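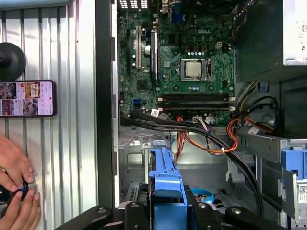
4.2 Puesta en servicio del elevador de tijera Conel 38

Antes de conectar la unidad hidráulica, compruebe que el suelo del taller cumple lo indicado en el apartado 4.1 y que la plataforma está en su posición más baja. El Conel 38 se entrega con el circuito hidráulico cerrado y el depósito vacío; el aceite no se suministra con el equipo. Si va a utilizar el programa de registro Flastside, prepare también el ordenador del taller. Sirve un equipo de sobremesa normal, por ejemplo una torre con placa Dell, y no hace falta abrirla ni ocupar una ranura PCI: el elevador se comunica por el cable de serie a USB que viene en la bolsa de accesorios. El programa es opcional y el elevador funciona igual sin él.

Herramientas necesarias: llave dinamométrica, nivel de burbuja, embudo con filtro y paños sin pelusa.

1. Coloque la unidad de mando en el lado del conductor, fuera de la zona de paso de los vehículos. Deje espacio suficiente para abrir la puerta del armario por completo.

2. Conecte las mangueras Bradura a las tomas A y B. Las dos llevan una marca de color que debe coincidir con la de la toma. Apriete primero a mano y después a 38 Nm.

Nota: no use cinta de teflón en los racores. Los restos de cinta pueden bloquear la válvula de descenso.

3. Llene el depósito con aceite hidráulico ISO 32 hasta la marca superior de la varilla. Vierta despacio y con el filtro puesto.

4. Un electricista autorizado debe conectar la alimentación según el esquema de la tapa del armario. Compruebe el sentido de giro del motor con una pulsación corta del botón SUBIR. Si el motor gira y la plataforma no se mueve, corte la corriente e intercambie dos fases.

PRECAUCIÓN: no mantenga pulsado el botón SUBIR con el motor girando al revés. La bomba trabaja sin lubricación y puede dañarse en segundos.

5. Purgue el circuito. Suba la plataforma sin carga hasta media altura y bájela del todo. Repita la operación 3 veces, con una pausa entre ciclos, y vuelva a comprobar el nivel de aceite con la plataforma abajo.

6. Suba la plataforma hasta el tope y escuche los trinquetes de seguridad. Los dos lados deben encajar a la vez. Si uno entra más tarde que el otro, ajuste el tirante como se explica en el apartado 6.3.

7. Cargue un vehículo ligero, elévelo hasta el primer punto de bloqueo y revise racores y mangueras desde fuera de la plataforma.

PELIGRO: no se coloque nunca debajo de la carga mientras los trinquetes no estén apoyados. La presión hidráulica por sí sola no es un medio de sujeción.

8. Anote en la hoja de entrega el número de serie y la lectura del contador de ciclos. En Flastside, introduzca el código 2349 para abrir la ficha de primera puesta en servicio - el mismo código sirve para todas las unidades de esta serie.

Si aparece el aviso 73 en el panel, el final de carrera superior no responde. Revise el conector antes de pedir el recambio.

La hoja de entrega firmada se envía a Veloso, a la atención de Afonso Meireles. Guarde una copia junto a este manual. El mantenimiento periódico se describe en el capítulo 5.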